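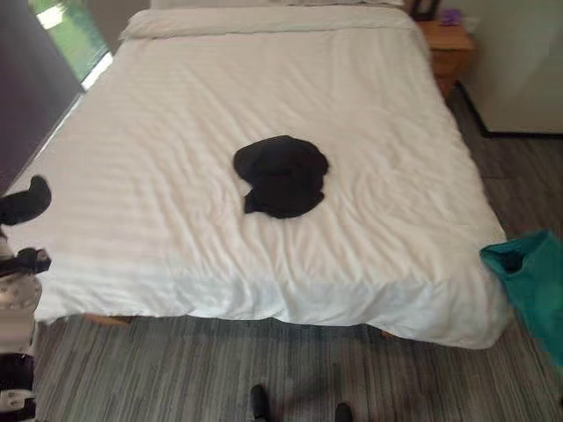 The bedroom task at Drosside, with a dark piece of clothing on the white duvet.

We went to the open day at Drosside on a Wednesday in May. The student robotics club has the ground floor there, and visitors went through in groups of 8.

Marlene Lopes met us at the door and took us to the bedroom first. The club works on household chores this year, mostly bed making and picking up clothes. Students take turns at the robot for 25 minutes each, then write up the run before the next person starts. So far they have logged 3,204 runs, and Karim Hegazy keeps the list.

Karim told us dark clothes on white bedding are where new members begin. White socks on the same duvet come later in the term. He would like a second room with different furniture, but the club has to share the building.

Upstairs, Heloísa Bragança showed the software the club wrote, called Rendodari. It sorts the runs by task and by student. My son asked her how long it took to learn and she said most of a semester.

Coffee was in the hall afterward. The club takes new members from ninth grade up, and sign-up sheets are at the front desk until the end of the month. Parking is behind the building, on the gravel side.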